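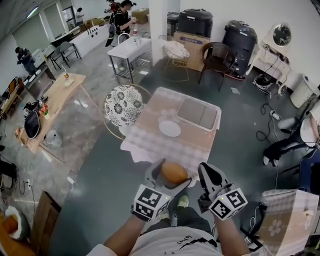
Attachment A. Hand-held grippers at the tray and plate table, bread roll in the left gripper.

Jellum Catering Works
Automation and Work Practices Meeting
Minutes, Jan 29, 2021

Chair: Natsumi Ogura
Minutes: Lamduan Siriwan
Also present: shift leads from Skullholm and Lumanlan kitchens; floor staff representatives from both sites; two engineers from Takel (by phone)
Apologies: purchasing

1. Previous minutes
December minutes accepted with one correction. Item 4 should read "tray loading," not "tray washing."

2. Recording work, status
Takel reported 3,627 recordings accepted to date across all tasks. Bread handling accounts for 1,108 of these. A further 279 were rejected at review, mostly for marker cubes turned away from the camera or jaws closed before reaching the item. Rejected recordings are not charged to the person who made them and do not appear in shift figures. The staff representatives asked that this be put in writing. Agreed.

Attachment A was circulated to show the current hand position. Takel asked that both grippers stay in view during a recording, including the one that is not holding anything. The Skullholm lead said this is tiring for the idle arm after the first half hour. Takel will check whether the idle gripper can be rested on the table between recordings without losing tracking.

3. Rotation and hours
Present rule is one recording block per person per shift. Lumanlan has been running two blocks when short of people. The chair stated that the rule applies to both sites and that a second block needs the person's consent and a note in the shift log.

Wrist soreness was reported by three staff at Lumanlan. All three had done double blocks. The grip trigger spring is the suspected cause. Takel has a lighter spring in test and will send one set to each site. Until it arrives, blocks at Lumanlan are cut to 40 minutes.

Time spent recording is paid at the normal kitchen rate. The representatives asked for the trainer rate, on the grounds that the recordings are used to teach the tray line and the work is the same in kind as training a new hire. The chair did not accept or refuse. To be taken to payroll with a written case from the representatives.

4. Effect on the tray line
The first automated station at Skullholm will take over bread and roll placement only. Portioning of hot food, diet checks and final inspection stay manual. Planned rate for the station is 200 trays per hour.

Two positions now assigned to bread placement will move to diet checks. The lead noted that diet checks require reading the ward sheet and signing for it, and that neither person has been trained for this. Training to be complete before the station is switched on. If it is not complete, switch-on moves.

Question from the floor: who clears a dropped roll at the station? Takel's draft procedure says the nearest operator. The representatives objected that the nearest operator will be on diet checks and should not be leaving a signed task. Procedure returned to Takel for revision.

Question from the floor: will recordings be used to compare the speed of individual staff? Chair answered no. Recordings carry a task number and a site code and no employee number. The representatives asked whether a person could be identified from clothing or voice. Takel confirmed sound is not recorded. Clothing was left open and is carried to the next meeting.

5. Table setup
Sites have been using different table coverings. Takel has no objection and prefers some variation. Tray and plate positions may also vary. Cables must be kept out of the walking path at both sites.

6. Actions
Written statement on rejected recordings: N. Ogura
Resting position for idle gripper: Takel
Lighter springs, one set per site: Takel
Case for trainer rate: staff representatives
Diet check training dates: Skullholm lead
Revised dropped-item procedure: Takel
Clothing and identification, agenda item: L. Siriwan

7. Other business
Lumanlan asked for a second charger for the grippers. Approved.

Next meeting at Lumanlan, date to be sent by L. Siriwan.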